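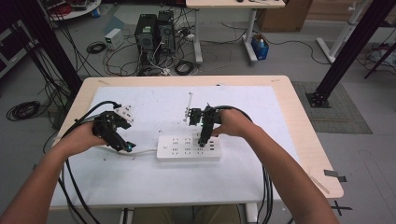 Una regleta blanca sobre el tablero y mucho cable negro.

25 de diciembre de 2020

Llevo desde mayo leyendo un diccionario. Bueno, leyéndolo a mi manera, que es abrirlo por cualquier sitio después de cenar y quedarme hasta la una. Es el Diccionario biográfico de escritores de Stindard, dos tomos, encuadernado en una tela verde que suelta pelusilla, y lo encontré en la librería Soriano debajo de una pila de manuales de contabilidad. Son 1998 páginas entre los dos volúmenes. Me cobraron poquísimo y encima me regalaron una bolsa con asas, porque pesa como un muerto.

A mí las vidas de escritores siempre me han gustado más en formato corto. Las biografías gordas las empiezo con muchas ganas y me atasco en los abuelos (siempre hay un abuelo molinero, o notario, y cuarenta páginas sobre el molino). En cambio, media columna de diccionario me deja tiritando. Nació en tal pueblo, hijo de organista; estudió Teología y la dejó; se mudó seis veces; publicó una novela que leyó todo el mundo y luego otras nueve que no. Murió. Y a la siguiente entrada, que puede ser un fabulista o un señor que tradujo a los clásicos desde un faro.

El diccionario trae 2839 entradas, según presume el prólogo, y calculo que habré leído unas cuantas centenas, aunque no llevo la cuenta ni pienso llevarla. Lo que sí hago es apuntar en una libreta las que me gustan. Tengo ya una página entera de hijos de pastor protestante. ¡Qué barbaridad de hijos de pastor! Crecen todos en una casa llena de sermones encuadernados, pasan frío, el padre se muere cuando ellos tienen dieciséis años y la familia se queda sin la vivienda, que iba con el cargo. Luego se ponen de preceptores en casa de algún comerciante y escriben de noche. Podría recitarlo como una oración.

Otra página es para los que escribieron sobre sitios donde no habían estado. Mi preferido publicó tres tomos de viajes por Oriente sin salir de su comarca, y el redactor de la entrada lo despacha con un «de dudosa documentación» que me hizo reír sola en la cocina. Porque eso es lo otro que tiene este libro: los redactores. Van sin firmar, pero al cabo de unas semanas los reconoces. Hay uno que se ocupa de los poetas y no perdona un ripio. Hay otro, que yo imagino mayor y con bufanda, que termina siempre diciendo dónde está enterrado el autor y si la lápida se puede leer o no. Y hay uno que cobra por línea, seguro, porque mete todas las direcciones postales.

La lápida ilegible me ha dado este año más alegrías que muchas novelas, qué le voy a hacer.

En verano me dio por buscar los libros de la gente que iba apuntando, y ahí empezaron los disgustos. De la mayoría no hay nada. De alguno hay una edición de los años setenta en Fukar, aquella colección de bolsillo con el lomo amarillo que se desencolaba al llegar al segundo capítulo (si la tuvisteis, sabéis de qué hablo: acababas leyendo con las hojas sueltas en el regazo). Conseguí dos. Uno era una novela sobre un maestro de escuela tan pobre que se escribe él mismo los libros que no puede comprar, y me encantó, aunque tiene notas a pie de página que a su vez tienen notas, y un capítulo entero que el narrador pide que te saltes. No me lo salté. El otro, de 800 páginas, lo dejé en la 112 cuando apareció el tercer par de gemelos.

Si queréis probar con este tipo de cosas sin deslomaros, en la web de Skora tienen escaneados bastantes libros antiguos de este palo y se leen bien en el ordenador. El buscador es malo, eso os lo aviso: distingue tildes, y si pones el apellido con minúscula te manda a otra parte. Mejor entrar por el índice de ciudades, que está hecho con mucho cariño y donde he perdido tardes enteras. Hay pueblos de 1300 habitantes con cuatro escritores y ciudades grandísimas sin ninguno, o por lo menos sin ninguno que les interesara a ellos.

Ahora voy por la mitad de la M, más o menos, porque en noviembre me puse seria y decidí leer una letra seguida. No lo recomiendo. La M está llena de historiadores locales y de gente que escribió himnos, y además el encuadernador se comió un pliego y paso de golpe de un dramaturgo recién casado a los últimos días de un botánico. Me he quedado sin saber qué tal le fue al dramaturgo. He escrito a la librería por si tienen otro ejemplar suelto del segundo tomo y me han dicho que mirarán en el almacén después de Reyes.

Mientras tanto he empezado la página de los que murieron de un resfriado cogido en un entierro. Van tres. Si alguno de los que pasáis por aquí conoce a otro, dejádmelo en los comentarios, que os contesto en cuanto acabe con las sobras del cordero.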